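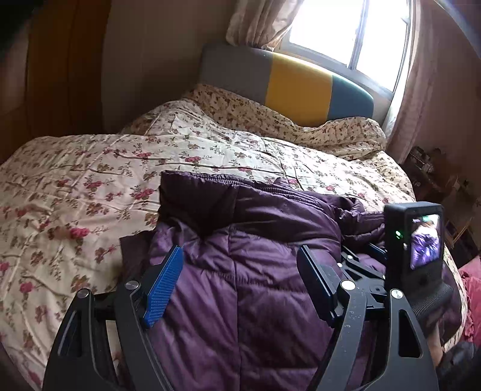 Do the ribbed pads hold slippery quilted cloth better than the smooth ones?

Mostly they do, but the angle of the fingers matters more than we expected, and for very puffy pieces the difference becomes small.

This question has come to us several times in spring, so Canan Soylu and I put the hand-held grippers through a proper comparison in May. We compared 2 sets of pads, the smooth Lamgate ones we have used from the beginning and the ribbed Bozkurt ones. The linkages stayed the same, and so did the springs. Only the pads were exchanged.

With thin cotton the choice of pad makes almost no difference. A T-shirt folds between the fingers and stays there. Quilted fabric is another story. The outer layer is smooth, the filling moves away under pressure, and the fingers close on air more often than on cloth. The Lamgate pads slipped most when we took the garment in the middle of a panel. When we took it on a stitched seam, both sets did well, and Canan now tells every new operator to look for the seam first.
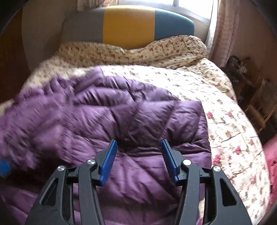 Fingers open over the quilted purple fabric, with its stitched seams.

Some words about the opening. Many operators close the trigger too early, when the tips are still above the fabric. It is better to come down with the fingers wide, press lightly until the padding gives, and only then close. Oi-ling Lau, who went through our recordings afterwards, marked 23 grasps where the pad was good and the approach was the problem. She asks that we keep these recordings in the set and label them — they are useful for the Cindum controller, which must learn to recognize a weak grasp and open again.

The full set now has 1,903 grasps, with both pad types included. The files are on the Esden server in the usual folder. Please read the note on naming before you copy anything, as the left and right grippers were exchanged in the first batch and the correction is written only there.

Two points are still open. The ribs collect lint after some hours of work, and we don't know yet how much this changes the grip. A soft brush cleans them well, but it is easy to forget. Also, the Bozkurt pads are a little thicker, so the fingers don't close fully on a single layer of thin fabric. Canan is preparing 3 spacers of different height for this, and we would be glad to hear from any group that has already tried something similar. Write to Oi-ling with your measurements, also if they disagree with ours.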